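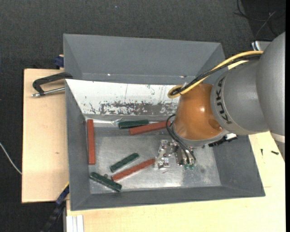 My second field season of measuring the breath of a peat bog is over, and I have so much to say about tubing. I mean it, tubing! If you had told me in grad school that the difference between a good month of carbon dioxide data and a ruined one would come down to how much slack I left at a hinge, I'd have laughed and gone back to my statistics homework. But look at the thick yellow cable on that KUKA arm, the way it arches past the gray section and curls into a loop above the orange joint, with the black cables running right along with it. A loop like that is what I want at every moving part of my chambers now. Last year I ran my lines straight and tight because it looked tidy, and I paid for it all through June.

For anyone new around here: I'm a postdoc, and I work on a drained bog called Zollberg that is in the process of being made wet again. Peat was cut there for generations. The ditches got blocked two winters ago, the water is creeping back up, and the question I get paid to think about is what happens to the carbon while that's going on. Drained peat gives off carbon dioxide because air gets into it and the microbes have a feast. Wet peat gives off a lot less of that, but it makes methane, which is its own headache. So you want to know how much of each, where, and at what time of day and year, and the only way I know to find out at the scale of a single clump of moss is to put a lid on it.

That's really all a flux chamber is. A clear box comes down over a patch of ground, it seals against a collar you pushed into the peat months before, and you pull air out of the box, send it through a gas analyzer and send it back. If the carbon dioxide in the box climbs, the patch is giving it off. If it drops, the plants are taking up more than everything underneath is releasing. A few minutes, then the lid opens, the patch gets its weather back, and you go on to the next one. I love how simple it is. You can explain it to a kid, and on a sunny morning you can watch the number fall on the screen and know that some very small plants are doing that right in front of you. I still make a little noise when it happens. Riku Sekiguchi, who shares the site with me and studies the water side of things, has started making the noise back.

I used to do all of it by hand. Carry the chamber, set it down, wait, write, carry it on. It's lovely for the first week. You see everything: spiders, sundews, the one patch of cotton grass that is always two shades paler than its neighbors. But you can't be out there at 3 in the morning every night of the summer, and the bog doesn't stop breathing because you went to bed. So this year and last we've had automatic lids, eight of them, all feeding one analyzer in a hut we call Gachanja (it was named before my time, after somebody's much-missed Labrador, or so I was told, and the sign has a paw on it). The controller that decides whose turn it is goes by Calla. Ada Bortolotti wrote the software for it and chose the name, and I've stopped asking what it stands for.

So, the tubing. Each chamber has an air line going out and one coming back, a power cable for the motor, and a thin wire for the temperature probe. All four have to get past the hinge. When the lid swings, whatever crosses the hinge bends, and if it's short it bends hard in exactly one spot, every single time. Multiply that by a summer. What I had by the middle of June last year was a hairline split in the return line of chamber five, on the underside, where you'd never see it unless you lay down on the boardwalk with your cheek on the wood. I did eventually lie down on the boardwalk with my cheek on the wood.

The nasty part is what a small leak does to the numbers. A big one is easy, the line goes flat and you swear and fix it. A little split lets in a little outside air, so the climb in the box is gentler than it should be, and you sit there at your desk thinking wow, chamber five is really slowing down, maybe the water table is finally helping! I wrote that down. I put it on a slide. I showed the slide to Lavanya Ramasamy, my boss, who was very nice about it and asked whether five had always been the one closest to the ditch, and then asked it again in a slightly different way, which in Lavanya's language means go check your equipment.

I threw out 282 measurements in the end. I know the number by heart and I'm going to keep knowing it.

This spring I redid everything. I went up to 100 inches of line on the short runs, where I'd had barely enough to reach, and put a generous loop at every hinge, held at one side only so it can open up and close again as the lid goes over. The power cable and the probe wire ride with the air lines, held together with soft wraps (the fabric kind, please, I have a whole rant about zip ties on soft tubing and you can have it if you buy me a coffee). And I moved the clamp well back from the hinge so the bend gets spread over a longer piece. It looks messier. A visitor in May asked me if I was planning to tidy up. No! No I am not!

We also do a leak test now at the start of every week. You close the lid on a sealed plastic base, breathe out once near the intake to see that the analyzer wakes up, let it settle, and then watch whether the reading drifts. It takes me 40 minutes for the whole set if the mosquitoes are reasonable. I do it with the radio on. The results go in a paper notebook, because the tablet and the drizzle have never gotten along, and then I type them in at lunch in the hut with a sandwich in the other hand.

And the season has been so good. I can't share real numbers until the paper is further along, but I can tell you what it was like. The nights were the best. In the hand-carried years we had guesses for the nights, a curve drawn through the dark from whatever we'd measured at dusk and at dawn. Now there's a whole row of points all the way through, and you can see the peat respond to a warm night, with a lag, as the heat works its way down. There was one thunderstorm in July when the pressure dropped fast and the methane came up in bursts, on three chambers one after another. I was home eating noodles and watching it arrive on my phone, and I called Riku, and he was already looking at it.

Things I'm less sure of. The chambers change what they measure, a bit. The air inside warms up under the clear lid on bright days, and even in a few minutes that matters to a plant. We have a small fan in there to keep things mixed, but a fan isn't wind. Oratile Makhubela, who visited in August from a group that works on high grasslands, thinks we should shorten the closing time at midday and accept a noisier number. I went back and forth with Oratile on this for a whole evening over some truly excellent dumplings, and I think I lost. We'll try it next year on half the set and compare.

I'm also not thrilled with where the collars went. They were placed before I came, along the boardwalk, for the good reason that you can reach them. But boardwalks get built on the firmer ground, so the soggiest hollows, the ones that look like green soup with a crust on it, aren't in there at all. I'd bet those are where most of the methane is. Hooman Vahidi has floated the idea of a raft, literally floated, on the pond behind the old cutting face, and he's got sketches. One of them has a flag. I want very much to be on the raft.

Somebody asked in the comments last time whether any of this helps, given how much peat is still being drained elsewhere. I think about that on the drive out more than I'd like. What I can say is that the people who decide which ditches get blocked next, and how high to hold the water, do ask us for numbers, and they ask good questions. There's a smaller site over by Revia with the same history and a farmer next door who'd like his field to stay dry, and the height of one wooden dam there matters a great deal to both sides. It's nice to be able to show up with something better than a curve through the dark.

The lids came off in September for cleaning. They're stacked in my office now and the whole room smells of bog, kind of sweet and kind of like a cellar, and my officemate has moved her plant to the far window. I have a box of old hinge pieces of tubing on the desk that I'm going to cut open lengthwise this winter to see where the wear starts. Next post will probably be that, with pictures of the insides. If you run chambers yourself and have a favorite kind of tubing for cold mornings, please tell me, mine goes stiff as a stick before sunrise and I'd love to try something else in the spring.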